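Print this article
E-mail this article

Small samples in motor learning research need better reporting

By Pui-shan Shih
15 March 2019

The Osdale reaching study enrolled 39 adults and reported that sleep improved retention of a newly learned arm movement. The behavioural result may well hold. The neural claim attached to it rests on nine participants whose recordings survived artefact rejection, a figure given only in a supplementary table.

Attrition of this kind is ordinary. Participants blink, clench their jaws and shift in the chair. My objection is to an abstract that cites the full enrolment beside an effect estimated from a fraction of it. A reader in a rehabilitation centre, deciding whether to change a therapy schedule, will take the larger number at face value.

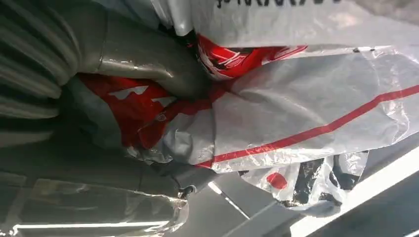
What journals should require

Two changes would cost little. First, the sample size for each analysis should appear in the abstract, next to the result it supports. Second, rejection criteria should be lodged before data collection begins. The Vosden laboratory adopted both practices in December, and its latest manuscript is easier to check as a result — if duller to read.

Laaksonen's group has argued that fixed criteria penalise labs working with clinical populations, whose recordings are noisier. The concern is fair. A preregistered range, with results reported at both ends, would meet it and would show how far the conclusion depends on the threshold chosen.

Print | E-mail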